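Workshop notebook, October
Hand-held gripper kit on trial from Terkeck, second entry

Kit came back out of its box at 9:40 this morning and I got going faster than last time, mostly thanks to the notes I left myself on the inside of the lid. Writing this up while it's fresh. Short version for anybody at Brullstead who only wants the short version: I like this thing a lot and I think we should keep it past the trial, with two fixes that I'll get to.

Setup. Firmware update first, because the Futance software refused to open a session without it. That ate 17 minutes, including one restart where the progress bar went backwards (it did that in the first session too, and again it was fine). Calibration after that is lovely. You squeeze all the way, let go all the way, wave the printed card in front of the camera and it tells you yes or no. Got a yes on the second try. The first no was me holding the card upside down, so I've put a pencil arrow on it.

Charging: full at start. Please plug it in when you're done, whoever has it next. The cable is in the small pocket, the one with the zipper that sticks.

Task for today was cups. Pick one up, stand it upright if it's lying down, set it down near the middle of the table, let go cleanly, back off. I wanted a mix of stiff and soft, so there's a metal tumbler in with the others, and one of them is paper, which is the one I was curious about. Target was 60 good takes before lunch.

Got there at 12:20! I really didn't expect to. In the first session I was fighting the trigger the whole time and my forearm was done after half an hour. What changed is that I stopped gripping the handle so hard. The fingers follow your hand so closely that a light squeeze is plenty, and once you trust that, you can go for ages. I'd tell anyone new to spend their first few minutes picking up the same cup over and over without recording anything, just to learn how little force it wants.

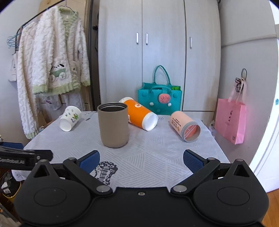 The paper cup took the most care. Squeeze at the rim and it folds in. Squeeze low, near the base, and it holds its shape fine, but then you have to come in at a shallow angle and the finger joints get close to the tablecloth. Twice I dragged the cloth along with the cup and had to pull everything straight again. Next time I'll clip the cloth at the corners, or try one take set on bare table and compare.

The tumbler was the opposite story. It's heavier than it looks and wanted a grip higher up than I first tried. The blue pads are great on it, no slipping that I could feel, even when I tilted it on purpose. I'd been worried about them after reading the Kwak write-up (their loaner had pads that went shiny and stopped holding), but ours still feel grabby. Wiped them down with a damp cloth at the halfway point anyway. Will keep doing that and write down when they start to go.

Tipping cups back upright is where this kit really shines, I think. You slide one finger into the open end, close gently, roll your wrist, and up it comes. It feels like using your own hand with a thick glove on. I tried the same move with the old tongs rig last spring and gave up after an afternoon. Here I had it by the third attempt, and by the end I was doing it without thinking, which is just what you want from a hand-held tool. Big grin on my face for most of the morning.

Software notes, in no special order:

The session page saves after every take now. Much better than saving at the end.

Discarding a bad take needs two taps on the screen, so you have to put the gripper down or do it left-handed. A button on the handle would fix this. Fix number one, and I've sent it to Terkeck.

The take counter and the file list disagreed for a while. A refresh sorted it out, and nothing was missing when I compared them by hand.

Export is quick. Session folder came to 1,675 files with previews turned on. I'm going to switch previews off, they're nice to scroll through but our shared drive is slow enough already.

Fix number two is the strap. It sits right where my thumb joint wants to be and leaves a red line. I wrapped the edge with soft tape halfway through and that was so much better I'm leaving it on. If it goes back at the end of the trial, the tape comes off first.

Threw out 4 takes altogether. Two were the dragged cloth, one was me bumping the table with my hip, and one was a phone call. I've marked the reasons in the session notes, so please don't delete them yet. I'd like to see if the quality checker flags the same ones without being told.

Price. The quote in the trial email covers one kit plus the software for a year, and spare pads are extra. I'd rather have two kits and share a license, if they'll do that. With two people working side by side we could get through the kitchen list in a week or so, and it would be a lot more fun than taking turns. Asked them, no answer yet.

To do before the next session:
Get clips for the tablecloth.
More paper cups, a plain kind if the shop has them.
Previews off.
Try lids. I have no idea how lids will go and I can't wait to find out.
Ask Terkeck about left-handed use, the manual skips it completely.

Packed up at 1:10, kit on charge, lid notes updated.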